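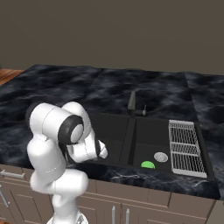 Wuldale Smart Home Support
Frequently Asked Questions: Leak Sensors, Shutoff Valves and Alerts

Last revised 15th July. The answers on this page apply to the Wuldale Hub, the Prumberg leak sensor and the Ornano shutoff valve. Owners of the earlier hub, which has a single status light on the front, should refer to the printed guide supplied with that product.

Setting up sensors

How many leak sensors can be connected to one hub?
One hub supports up to 128 devices in total. Sensors, valves, sirens and plug-in repeaters all count toward this limit. A second hub may be added to the same account, but a sensor can be paired with only one hub at a time.

How do I pair a Prumberg sensor?
Open the Wuldale app, select Devices, then Add Device. Remove the plastic battery tab from the underside of the sensor and hold the button until the light flashes blue. The sensor should appear in the app within one minute. If it does not, move it to the same room as the hub and repeat the procedure. It can be moved to its permanent location once pairing is complete.

Where should sensors be placed?
Sensors should lie flat on the floor with the metal contacts facing down. Common locations are under a sink, beside a water heater, behind a toilet and next to a washing machine. Do not place a sensor on carpet or inside a metal drip tray. Carpet can delay detection, and a metal tray may cause a constant alarm.

What is the wireless range?
The range is 300 feet outdoors with a clear line of sight. Indoor range is shorter and depends on the building. Masonry walls, foil-backed insulation and large appliances all reduce it. The Signal page in the app shows the current strength for each sensor. A reading of Fair or better is sufficient for normal use.

Does the hub require a wired internet connection?
No. Wi-Fi is supported on the 2.4 GHz band only. A wired connection is recommended where one is available – the hub will then keep its connection if the Wi-Fi password is changed.
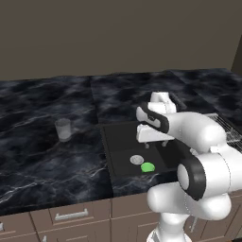
Alerts and notifications

Why did the siren sound when no alert reached my phone?
The siren is operated by the hub and does not use the internet. Phone alerts do. Please check the following:
1. Notifications for the Wuldale app are allowed in the phone's own settings.
2. Critical Alerts is switched on in the app, under Account, then Alerts.
3. The hub shows as Online on the Home page.
4. The phone is signed in to the account that owns the hub, or to a guest account with alerts enabled.

Guest accounts have alerts turned off when they are first created. The account owner must enable them for each guest.

Can leak alerts be announced by a voice assistant?
Yes, if the assistant supports the Nasution service. Link the account under Services in the Wuldale app and then run device discovery in the assistant's own app. Announcements are limited to leak and freeze alerts. Low battery notices are sent by phone and email only.

I linked my account, but the sensors do not appear. What should I do?
Unlink the Nasution service, sign out of both apps, sign in again and repeat the linking process. Sensors with names longer than 30 characters, or with symbols in the name, are skipped during discovery. Rename them before trying again.

What does error 1103 mean?
Error 1103 indicates that the hub sent a close command and the Ornano valve did not confirm it. Go to the valve and check the position of the handle. If it is still open, turn the handle by hand and leave the valve closed until the cause has been found. A flat backup battery or a handle blocked by nearby pipework will produce this error.

Shutoff valve

Will the valve close during a power outage?
The valve will close if its backup battery is charged and the hub has power. The hub does not contain a battery. Customers who experience frequent outages may wish to connect the hub and router to an uninterruptible power supply.

Can the valve be reopened remotely?
Only the account owner can reopen the valve from the app, and only when every sensor reports dry. Guests can close the valve but cannot open it.

How often should the valve be tested?
Once a month. A scheduled test can be set in the app. It closes and reopens the valve, so water will be off briefly. Do not schedule the test for a time when a dishwasher or washing machine may be running.

Updates and account

Which hub software is required?
Version 98 or later. Hubs update overnight when they are online. To check manually, select Hub, then Software. The version planned for November will add separate alert schedules for guest accounts.

How do I transfer a hub to a new owner?
Remove the hub from your account before the new owner attempts setup. A factory reset alone does not release it. Paired sensors remain with the hub, but alert history is deleted.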